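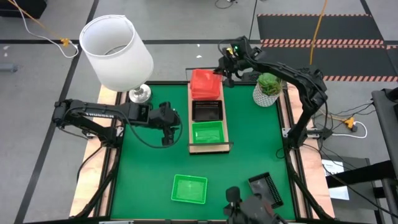
Beim Ausmisten fängt sie immer mit den Körben an. "Die Leute kaufen zuerst Kisten und überlegen dann, was hineinsoll", sagt die Ordnungsberaterin, die seit 7 Jahren unter dem Namen Pralell fremde Küchen und Bastelzimmer sortiert. Viel braucht sie dafür gar nicht: flache Körbe in Knallgrün, ein Stapel roter, die ineinanderstecken, dazu schwarze Schalen mit Lochreihe und ein helles Holztablett mit Metallgriff, auf dem sich gleich mehrere davon hintereinander aufreihen lassen. "Das Tablett ist mein Liebling! Man fasst den Griff, zieht, und alles kommt mit."

Farben nimmt sie sehr ernst. Rot heißt bei ihr Küche, Grün heißt Schreibtisch, Schwarz bleibt für Kabel und Kleinkram. Bei einer Familie in der Siedlung Drellance standen am Ende 22 Körbe im Regal, vorher waren es 124 Schachteln, Dosen und Tüten gewesen. "Die Tochter hat mitgezählt, ich hätte mich nie getraut", erzählt sie und lacht.

Und wenn nach zwei Wochen wieder alles durcheinanderliegt? "Dann war der Korb zu tief! In einem flachen sieht man sofort, was drin ist, da wühlt keiner." Leere Körbe stapelt sie grundsätzlich ineinander, ganz hinten, damit vorne Platz für die vollen bleibt. Der nächste Kurs im Ladenlokal Stemer ist für Februar geplant.

14 Kommentare · 7 Mal geteilt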